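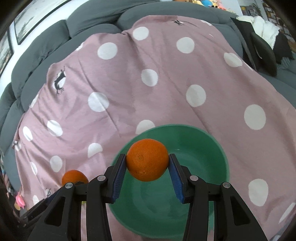
20 February 2018

Fruit into bowl, sofa version. Did this one with the hand-held gripper, so a person is still doing all of the seeing and most of the thinking. Worth keeping in mind when the numbers get passed around.

Tally for the soft-surface set: 145 tries, 83 clean drops into the bowl. I counted a drop as clean only if the orange stayed in and the bowl stayed put. On the bench the same job is boring. On a blanket over cushions the bowl leans whichever way the folds push it, and an orange set down next to it wants to roll into a crease.

The ridged blue pads are good, I'll give them that. They hold a dimpled peel without much squeeze and I have no complaints about grip. My complaint is the approach. The jaws need room on both sides of the fruit, and cloth bunches up right where they want to go. Twice I pinched blanket along with orange and lifted the lot.

Fimlow's note says their arm is "ready for tidying" after 479 picks. All on a flat tray, as far as I can tell from the write-up. Has anyone asked them for a sofa run? Anybody with kids has a sofa with toys behind it and a jacket over the end, and the tray tells me very little about that.

Lokier wants us to try the softer fingers from Promow before June. Fine, but I'd do the bowl first:

- same bowl, 10 drops from just above the rim, then 10 from higher up
- repeat with the blanket pulled tight
- repeat with a second orange left beside the bowl, touching it

If pulling the blanket tight fixes most of it, then we have a machine that needs someone to make the bed before it can help — not much of a chore saved. By hand the whole job takes me nearly no time at all.

To do: check the jaw screws, copy the tally into the Zakharchenko folder, wash the oranges or stop eating them.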